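보커 부동산 임대팀 회의록 (2024년 4월)

기록은 이번에도 제가 했어요. 지난번 회의록이 너무 딱딱해서 아무도 끝까지 안 읽었다는 말을 들은 터라, 이번엔 그냥 말하듯이 적습니다. 틀린 데 있으면 댓글 달아 주세요, 고쳐 놓을게요!

참석: 임대팀 전원, 보른포트 지점은 화상으로 연결. 지점 쪽 소리가 자꾸 끊겨서 앞부분 몇 마디는 제가 못 받아 적었어요. 나중에 채팅으로 보내 주신 내용으로 채웠습니다.

안건
1. 지난 회의에서 넘어온 것들
2. 월데 단지 임대 현황과 공실
3. 단기 임대를 받을지 말지
4. 알타리 매물 관리 프로그램 전환
5. 사진이랑 소개글 손보기
6. 보증금 반환 절차
7. 기타

1. 지난 회의에서 넘어온 것들

열쇠 보관함은 바꿨습니다. 번호식으로 바꾸니까 편하긴 한데, 번호를 포스트잇에 써서 보관함 옆에 붙여 놓으신 분이 계시더라고요. 제가 떼어 버렸어요. 번호는 팀 채팅방 공지에 있으니 거기서 보시면 됩니다.

주차 구역 표시는 아직이에요. 월데 단지 뒤쪽, 방문객 자리랑 입주민 자리가 구분이 안 되는 그 줄 말이에요. 페인트칠 견적을 두 군데서 받았는데 한 군데는 줄만 긋는 값이고 다른 데는 번호까지 넣는 값이라 비교가 안 됩니다. 같은 조건으로 다시 받아서 다음 회의 때 올리기로 했어요. 이건 제가 맡았습니다.

임차인 안내문 번역본은 완성. 다만 쓰레기 배출 안내가 옛날 시간으로 적혀 있다는 지적이 나와서 그 부분만 고치고 배포합니다. 이미 뽑아 둔 종이는 이면지로 쓰자고 했는데, 개인 연락처가 찍혀 있어서 그냥 파쇄하기로 했어요.

2. 월데 단지 임대 현황과 공실

제일 오래 얘기한 안건이에요. 전체 167세대 중에 지금 사람이 살고 있는 집이 117세대이고, 나머지가 비어 있거나 수리 중입니다. 준공하고 얼마 안 된 단지라 처음부터 꽉 찰 거라고는 다들 생각 안 했지만, 겨울을 지나면서 문의가 생각보다 뜸했어요. 봄 들어 다시 전화가 오기 시작하긴 했고요.

공실이 어디에 몰려 있느냐 하면 북쪽 동입니다. 남쪽 동은 바다가 조금이라도 보이니까 먼저 나가고, 북쪽 동은 창밖으로 언덕하고 창고 지붕이 보여요. 저는 개인적으로 북쪽 동이 조용해서 더 좋던데(오후에 가 보면 정말 새소리밖에 안 들려요), 집 보러 오신 분들은 일단 바다부터 찾으시더라고요. 보른포트라는 지명을 듣고 오시는 분들이니 당연하죠.

월세를 내리자는 의견이 먼저 나왔어요. 북쪽 동만 조금 낮추자는 건데, 반대도 꽤 셌습니다. 이미 들어와 계신 북쪽 동 입주민들이 옆집이 더 싸게 들어왔다는 걸 금방 아실 테고, 그럼 재계약할 때 우리 쪽에서 할 말이 없어진다는 거였어요. 그래서 월세는 그대로 두고 첫 달 관리비를 면제하는 쪽으로 얘기가 모였다가, 다시 그러면 기존 입주민한테는 뭐가 돌아가느냐로 넘어갔다가, 한참을 돌았습니다.

정리된 건 이래요. 북쪽 동 신규 계약은 첫 달 관리비를 면제하고, 기존 입주민이 계약을 갱신하면 도배나 바닥 보수 중에 하나를 골라서 받으실 수 있게 합니다. 적용은 5월 계약분부터. 임대인 쪽 동의서가 아직 몇 장 안 들어왔으니 동의서가 다 들어오기 전에는 광고에 쓰지 않기로 했어요. 벌써 전화로 말씀드린 분이 있다면 저한테 꼭 알려 주세요. 혼내려는 거 아니고 목록을 만들어 두려고요!

수리 중인 집 얘기도 나왔습니다. 욕실 환풍기 교체가 밀려 있는 집들이 있는데 부품이 늦게 온대요. 환풍기 빼고는 다 끝난 집이면 먼저 보여 드려도 되느냐는 질문이 있었고, 보여 드리는 건 괜찮지만 입주 날짜는 확정해서 말하지 않는 걸로 했습니다. 지난번에 날짜를 먼저 말했다가 이삿짐 트럭까지 예약하신 분께 얼마나 죄송했는지 다들 기억하시죠.

3. 단기 임대를 받을지 말지

여름이 가까워지니 또 나왔습니다. 작년에도 이맘때 똑같은 얘기를 했던 것 같은데요. 빈집을 그냥 두느니 한두 달짜리 손님이라도 받자는 쪽과, 캐리어 끄는 소리가 밤마다 나면 장기 입주민이 떠난다는 쪽이 딱 갈렸어요.

저는 받자는 쪽이었는데 얘기를 듣다 보니 마음이 좀 흔들렸어요. 청소 인력이 문제더라고요. 장기 임대는 나가고 들어올 때 한 번씩 청소하면 되지만 단기는 손님이 바뀔 때마다 해야 하고, 침구랑 그릇도 우리가 갖춰 놔야 하고, 새벽에 비밀번호 안 눌린다고 전화 오면 누군가는 받아야 하잖아요. 지금 인원으로 그걸 다 하면 본업을 못 한다는 말에 딱히 대답할 말이 없었습니다.

지점에서는 관리 업체를 따로 쓰자는 제안을 했어요. 수수료를 떼어 주고 전부 맡기는 방식인데, 계약서 초안을 보니 파손 책임이 전부 우리 쪽으로 되어 있어서 그대로는 못 쓴다는 결론이 났고요. 업체에 책임 조항을 수정해 달라고 요청하고, 수정본이 오면 그때 다시 얘기합니다. 그 전까지 단기 문의가 오면 "아직 정해지지 않았습니다"라고만 답해 주세요. 대기 명단은 만들지 않아요. 명단을 만들면 약속한 것처럼 들리니까요.

다만 회사 파견이나 공사 때문에 석 달 이상 머무는 경우는 단기로 보지 않고 지금처럼 받습니다. 이건 만장일치였어요. 오늘 회의에서 유일한 만장일치였던 것 같네요.

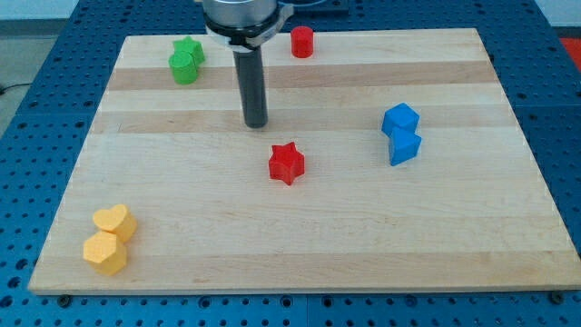

한 가지 덧붙이면, 석 달 이상 머무는 분들 계약서에 원상복구 항목이 너무 짧다는 의견이 있었어요. 지금은 한 줄인데, 벽에 못을 박은 경우와 가전을 옮긴 경우만이라도 나눠서 쓰자고요. 문구는 지점에서 초안을 잡아 보내 주시기로 했습니다. 받는 대로 채팅방에 올릴 테니 읽어 보고 어색한 데를 짚어 주세요.

4. 알타리 매물 관리 프로그램 전환

드디어 바꿉니다. 엑셀 파일 이름 끝에 "최종", "진짜최종", "이거쓰세요"가 붙는 시절은 이제 끝이에요(제발요).

알타리는 두 달째 시험 삼아 써 봤고, 써 본 분들 얘기를 돌아가면서 들었습니다. 좋다는 쪽에서는 같은 집을 두 사람이 동시에 보여 주기로 잡는 일이 없어졌다는 점을 제일 많이 꼽았어요. 일정이 겹치면 바로 빨간색으로 뜨니까요. 불편하다는 쪽은 휴대폰 화면에서 글씨가 너무 작고, 메모 칸에 길게 쓰면 뒷부분이 안 보인다고 했고요. 저도 메모가 잘려서 현관 비밀번호 뒷자리를 못 본 적이 있어요. 비 오는 날 손님이랑 문 앞에 서서 전화 돌리던 그 기분이란!

비용은 한 사람당 한 달에 110크라운이고, 기존 매물 자료를 옮겨 주는 작업비가 한 번에 3000크라운입니다. 작업비가 비싸다는 의견이 있었어요. 우리가 직접 옮기면 안 되느냐고요. 그런데 직접 옮기려면 임대인 연락처부터 계약 만료일까지 손으로 다 넣어야 하고, 지난번에 직접 하다가 만료일이 한 칸씩 밀려 들어간 적이 있잖아요. 그 뒷수습에 들어간 시간을 생각하면 맡기는 게 낫다는 쪽으로 기울었고, 거수로 통과됐습니다. 반대하신 분들 의견도 여기 적어 둘게요. 자료를 옮기기 전에 오래된 매물부터 지우면 작업비를 깎을 수 있지 않겠느냐는 거였고, 좋은 생각이라 업체에 물어보기로 했어요.

순서는 이렇습니다. 먼저 각자 맡은 매물 중에 이미 팔렸거나 임대인이 거둬 간 집을 지웁니다. 그다음 임대인 연락처를 확인하고, 바뀐 게 있으면 엑셀에 노란색으로 칠해 주세요. 다른 색은 쓰지 마세요. 지난번에 분홍색은 무슨 뜻이고 연두색은 무슨 뜻이냐로 반나절을 보냈습니다. 정리가 끝나면 제가 파일을 잠그고 업체에 보낼 거예요. 잠근 뒤에는 엑셀에 아무것도 고치지 마시고, 급한 건 채팅방에 적어 주세요.

권한 문제도 잠깐 나왔는데, 계약서 열람은 담당자와 팀장만 되게 하고 일정은 모두가 볼 수 있게 열어 두기로 했습니다. 보른포트 지점도 같은 조건이에요.

5. 사진이랑 소개글 손보기

우리 홈페이지 소개글이 다 비슷비슷하다는 얘기, 손님한테서 나왔답니다. "채광 좋은 아늑한 집"이 몇 개인지 모르겠다고요. 읽어 보니 저도 할 말이 없더라고요. 제가 쓴 게 절반이라서요.

앞으로 소개글에는 직접 가 봐야 알 수 있는 걸 한 가지씩 꼭 넣기로 했습니다. 버스 정류장까지 오르막이 있는지, 부엌 창문이 어느 쪽으로 나 있는지, 세탁기 놓을 자리가 실내인지 베란다인지 이런 것들이요. 단점도 써요. 오르막인데 오르막이 아닌 것처럼 썼다가 유모차 끌고 오신 손님이 중간에 돌아가신 일이 있었으니까요.

"바다 전망"이라는 말은 거실에서 서 있는 자세로 바다가 보일 때만 씁니다. 베란다에서 몸을 내밀어야 보이는 집은 "바다가 가까운"까지만요. 이걸 두고 의외로 오래 토론했어요. 앉은 자세여야 한다는 분도 계셨는데, 창틀 높이가 집마다 달라서 서 있는 자세로 합의 봤습니다.

사진은 변기 뚜껑 닫고 찍기, 임차인이 아직 살고 계신 집은 허락받은 방만 찍기. 가족사진이나 우편물처럼 개인 정보가 보이는 건 올리지 않습니다. 광각으로 너무 넓어 보이게 찍은 사진은 천천히 바꿔 나가기로 했어요. 한꺼번에는 못 하고, 집 보여 드리러 갈 때마다 그 집 것만 새로 찍어 오는 식으로요.

평면도가 없는 매물도 아직 있습니다. 임대인한테 요청하고, 없다고 하시면 우리가 실측해서 간단히 그려 올립니다. 줄자는 사무실 서랍 두 번째 칸에 있어요. 쓰고 나면 꼭 돌려놓기!

6. 보증금 반환 절차

민원이 늘었어요. 퇴거하고 나서 언제 돌려받는지 안내가 사람마다 다르다는 내용입니다. 어떤 분은 점검 당일이라고 하고, 어떤 분은 공과금 정산이 끝나야 한다고 하셨더라고요. 둘 다 틀린 말은 아닌데 손님 입장에서는 헷갈리죠.

통일한 내용을 적어 둘게요. 퇴거 점검은 임차인과 같이 합니다. 점검표는 그 자리에서 서명받고 한 부를 드려요. 공과금 정산이 끝나면 공제할 금액이 있는지 문자로 먼저 알려 드리고, 이의가 없으시면 임대인에게 송금을 요청합니다. 날짜를 물어보시면 정산이 끝나는 날 문자를 드린다고 안내해 주세요.

수도 요금 고지서가 늦게 나오는 동이 있다는 얘기가 또 나왔고, 이건 관리실에 검침일을 미리 알려 달라고 부탁하기로 했습니다. 입주할 때 찍어 둔 점검 사진을 어디에 두느냐는 문제는 알타리로 옮긴 뒤에 매물별로 첨부하는 걸로 정리했어요. 그때까지는 지금 쓰는 공유 폴더를 그대로 씁니다.

청소비 공제 기준은 결론을 못 냈습니다. 평소 생활로 생긴 때와 그렇지 않은 때를 어디서 가를지가 애매해서요. 가스레인지 기름때를 놓고 의견이 나뉘었고 시간이 다 돼서 다음으로 넘겼어요. 각자 최근에 공제한 사례를 한 건씩 가져오기로 했습니다.

7. 기타

현수막은 내립니다. 바람에 모서리가 찢어져서 전화번호가 안 읽힌대요. 새로 달지는 북쪽 동 조건이 확정된 다음에 정해요.

보른포트 지점 앞 도로가 5월에 공사에 들어갑니다. 손님들께 차를 뒷골목 쪽에 대시라고 미리 안내해 주시고, 홈페이지 오시는 길 약도도 바꿔야 하는데 이건 지점에서 하신다고 했어요.

사무실 커피 기계 석회 제거는 돌아가면서 하기로 했고, 순서표는 기계 옆에 붙여 뒀습니다. 첫 번째가 저네요.

할 일 정리
주차 구역 견적 다시 받기: 저
북쪽 동 임대인 동의서 취합: 본점
관리 업체에 파손 책임 조항 수정 요청: 지점
원상복구 문구 초안: 지점
팔렸거나 거둬 간 매물 삭제, 연락처 확인: 각자
알타리 쪽에 작업비 조정 문의: 저
청소비 공제 사례 한 건씩: 각자
쓰레기 배출 안내 수정: 본점

다음 회의는 5월에 합니다. 날짜는 채팅방 투표로 정할 테니 투표 꼭 해 주세요. 지점 쪽 마이크는 그 전에 한 번 점검해 주시고요!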